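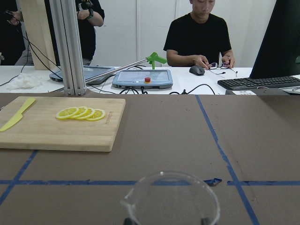
Rullow Opens Its Summer Lemonade Table in July

Rullow is bringing back its lemonade table this July, and we can't wait to start squeezing! The community cooking program will teach beginners to slice, measure and mix a proper pitcher from scratch – no powder, no bottled juice.

The class starts with a cutting board, a few lemon slices and a clear glass measuring cup. Last summer 2,557 people came through, and plenty of them had never made lemonade by hand before.

"People light up when they taste the first glass they made themselves," said Orla Hanrahan, who runs the program. "Some like it so sour it makes your eyes water, and that's fine with us!"

New this year is a session on thin slicing, led by Shivam Katiyar. He likes his slices laid out in an overlapping row, so they're easy to pick up one at a time and drop into the glass. Bekis is supplying the lemons, and there are 209 places in the first round.
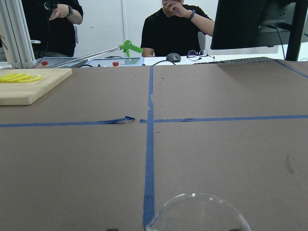 Do I need to bring my own knife and board?

Everything you need is at the table when you arrive, including aprons and a recipe card to take home.

Sign-up is open now at the Rullow front desk. Sessions start at 4 p.m.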